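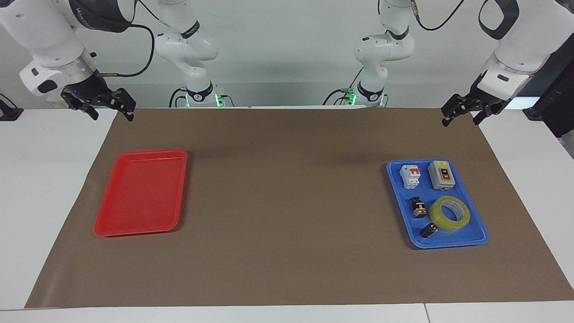

Ticket 532
Product: Imivance two-arm sorting kit, trial unit
Opened by: Reda El-Sayed, Famwood
Assigned to: Snædís Vigfúsdóttir, Berrada support
Status: Open, waiting on vendor

Reda El-Sayed
Task is the stock "tray to tray" routine from your setup guide. Blue tray to red tray, five parts: breaker, push-button box, two small black components, roll of clear tape. Brown paper on the table as the guide says. Both arms go to the ready position, jaws open, and stay there. The panel says "Plan complete" with no parts moved. I'd like to know what plan it thinks it completed.

Snædís Vigfúsdóttir
Thanks Reda. Please check that both base rings are green and run the tray finder again. Clear tape can confuse the part finder, so try one run without it.

Reda El-Sayed
Rings are green. They were green during every failed run too, so I don't put much weight on them. Took the tape out and it moved 2 parts, then stopped with the same message. The brochure shows this kit picking clear bottles. Is tape supported or not?

Snædís Vigfúsdóttir
Clear items are supported with the extended part library. Your trial has the base one. I can turn on the extended library until Wednesday.

Reda El-Sayed
What does it cost after that? The quote we got from Brindimden was 3,000 for the year and said "all part types."

Snædís Vigfúsdóttir
The library is listed at 840 on top. I'll ask Brindimden why their quote reads that way. Library is on now, please restart the controller and send the log.

Reda El-Sayed
Restarted, log attached. Tape still isn't in the parts list. Please don't close this one on a timer like the last ticket.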